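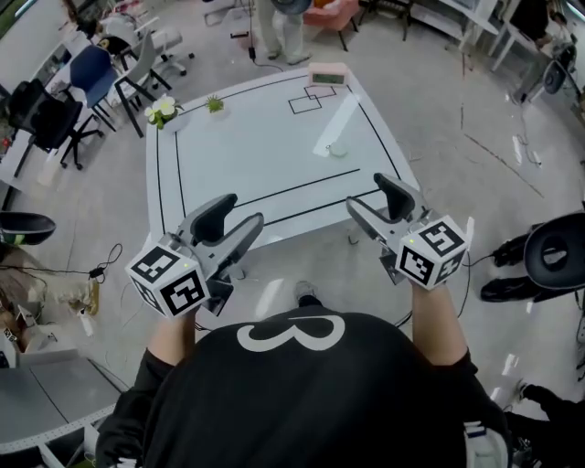

Grusby square table, white top, with potted plants and clock. Accessories and chairs are not included.

Grusby square table
Article no. 3364

The Grusby is a plain white table for offices, workshops and classrooms. The top is square, so people can work from every side, and it has enough place for a small clock or a plant at the far edge. Many customers mark the surface with black tape - the tape holds well and comes away cleanly if you pull it slowly.

Colour: white
Recommended room: office, studio, teaching room
Maximum load: 40 kg
Assembly: two persons, 8 screws, key in the box

Please clean with a soft damp cloth and do not use scouring powder. Strong light can give reflections on the top, so we advise to place the table sideways to the window.

Questions about delivery? Ask Godelieve Mertens at Climbridge, extension 1377.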